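Unit 2: Grooming and Checking the Horse Before Riding

Course handout, Stable Skills Level 1
Tarar Riding Centre

Read this handout before the practical session. Bring it with you in a plastic sleeve if you can, as the yard is often wet in March.

1. Catching and tying up

Approach the horse from the near side, towards the shoulder, and speak before you touch. Put the headcollar on, check that it lies clear of the eyes, and lead the horse to the tie ring on the wall. Use a quick-release knot through the string loop and never straight on to the metal ring. The rope should be long enough for the horse to move its head but too short to get a leg over.

Do not duck under the rope. Walk round, or untie the horse and move it.

2. The grooming kit

Each pair will be given one kit from the tack room. Kits are numbered and should go back on the same peg. You will need:

Hoof pick
Dandy brush, for dried mud on the body and upper legs
Body brush and metal curry comb
Two sponges, one for the eyes and nose and one for the dock
Mane comb
Stable rubber

The metal curry comb is for cleaning the body brush. It does not go on the horse.

3. Order of work

Start with the feet. Run a hand down the back of the leg, ask for the foot, and work the pick from heel to toe, keeping clear of the frog. Look for stones, loose shoes and risen clenches. Then brush from the top of the neck back towards the quarters, in the direction of the hair. Allow 30 minutes for the whole groom. Most people take longer the first time.

Unlow and Grurnness are both ticklish under the belly, so use the body brush there and keep one hand on the horse. Detunow is clipped and should have his rug folded back in halves while you work.

4. Checks before tacking up

Feel the saddle and girth areas with a flat hand for lumps, heat or soreness. Look at the eyes and nostrils. Any discharge, cough or swelling must be reported to the instructor before the saddle goes on. Trot the horse up in hand if you are unsure whether it is sound.

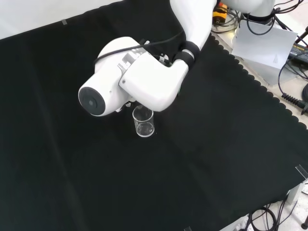 5. Written task

Complete the record sheet for the horse you groomed. Note the condition of all four feet, the coat, and anything you reported. Hand it in at the office by 15 Mar 2026. The unit is marked out of 7, with 2 marks for the knot and the rest for the groom and the sheet.

Hats and gloves must be worn for all leading work. Long hair should be tied back.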